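Leasing a closed bakery space for a small restaurant - what should I ask for?

Posted by gritdale_eats

I'm looking at a former bakery on the main street in Gritdale. It has 1,000 square feet, a working hood and an old grease trap. The landlord wants a 5 year lease and says the kitchen is "ready to go." I have run a food cart but never a sit-down place. What should be settled before I sign?

Kahsay

Get the hood and the grease trap inspected before you sign anything. A bakery hood is often not rated for frying, and replacing one can eat your whole opening budget. Call the county and ask if the old permit carries over. In most places it doesn't. I would also ask for two or three months of free rent while you do the work - landlords with an empty storefront will usually talk about it.

werkley19

Just make sure there is parking. We had none and it hurt us.

Bukinar

Agree on the hood. Also check who pays when the heating or the water heater fails, and get it in writing. My first lease said "tenant maintains all systems" and I paid $2,000 in the first winter.

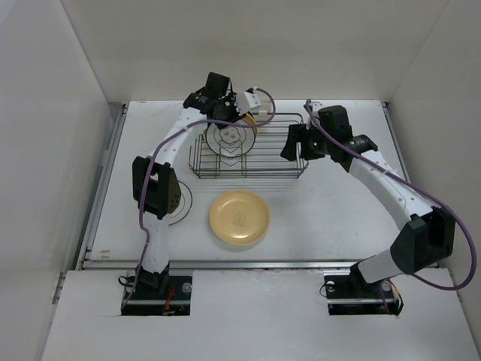

Kahsay says most permits don't carry over, but mine did, with a new inspection, as the use stayed the same. A bakery turning into a restaurant may count as a change of use, so ask the building office as well as the health department. They don't always talk to each other.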